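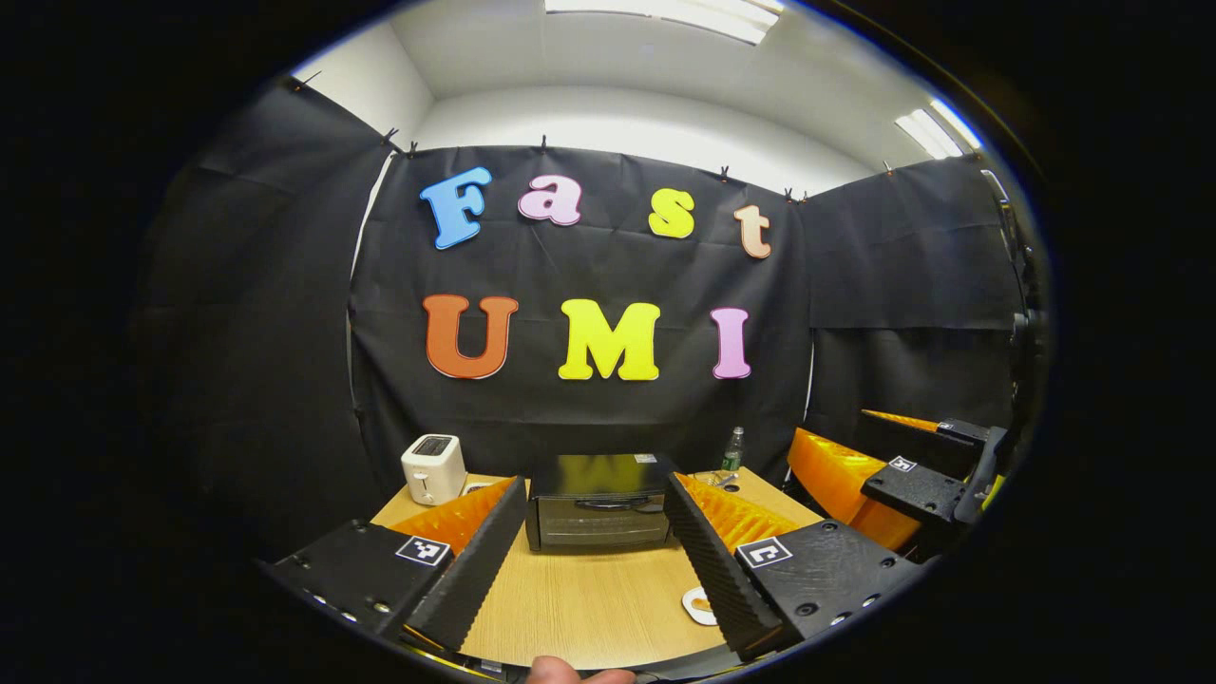 I'm trying to sort out a small hotel for our family get-together in Rivulholm in October and I've got myself in a muddle over the meeting room. We're 40 people, mostly cousins, and the hotel (it's called the Aranda, old stone place up the hill from the river) has offered us what they call the garden room for one full day, plus bedrooms for whoever wants to stay over. I'd like to put up a black cloth backdrop with puffy cartoon letters on it, clipped along the top with little black clips, so people can stand in front of it and have their picture taken. The lady at the front desk was perfectly sweet about it but said anything on the walls "has to go through events," and events hasn't answered me in two weeks!

So the real thing I want to know is about the money. The quote says the room is $300 for the day, and then there's a line that says "200 minimum food and beverage." Is that on top of the 300? Or does what we spend on lunch come off the room? My aunt is sure it comes off, my brother says no way, and I don't want to sign anything until I know. Also, the bedrooms are held until the end of August and after that they "release." Does that mean we lose them, or just the price?

Thanks in advance, I've never booked anything bigger than a table at a pizza place.

Savita Solanki

Hi Savita! I used to work the events desk at a hotel in Mastdale, so I've typed up more of these quotes than I care to remember. Every place words it a little differently, but when the room charge and the minimum are on two separate lines, they're usually two separate things. You pay the 300 for the room, and you also promise to spend at least 200 on food and drinks. If your lunch comes to 150, they'll bill you the other 50 anyway. With that many cousins you'll sail past it on sandwiches and coffee, so I wouldn't lose sleep over that part.

What I'd look at harder is whether tax and the service charge count toward the minimum. Where I worked they didn't, and people got really cross about it on the day. Ask them to write it in the contract, even just one line. Some hotels do knock the room down if you order a proper hot meal, so your aunt isn't crazy, but it would say something like "room fee waived with" and then an amount. If it doesn't say that, ask. The worst they can do is say no, and October is a slow month for a lot of hill places once the summer crowd goes home.

On the bedrooms: "release" means the rooms go back on general sale. You can still book one if there's one left, but at whatever the price is that night, and no one is saving it for you. Get your relatives moving in July. I mean it, cousins are terrible at this (mine are, anyway). Ask the hotel for a list of who has booked and send it round the family, it shames the slow ones into it.

And for your backdrop, skip the walls completely. Ask if they have a freestanding rail, the kind they use for coats. Most places have one or 2 in a closet somewhere and you can clip your cloth to that without anybody from events getting involved. Do measure it first, the one we had was a good bit shorter than people expected and the cloth ended up in a heap on the carpet.

Meenakshi Negi

just call them in the morning before 10, events people are never at their desk after lunch. we did my parents' anniversary at the Aranda and the food was good but parking is awful, tell everyone to use the lot at the bottom and walk up. dont know about the minimum thing sorry

Jurine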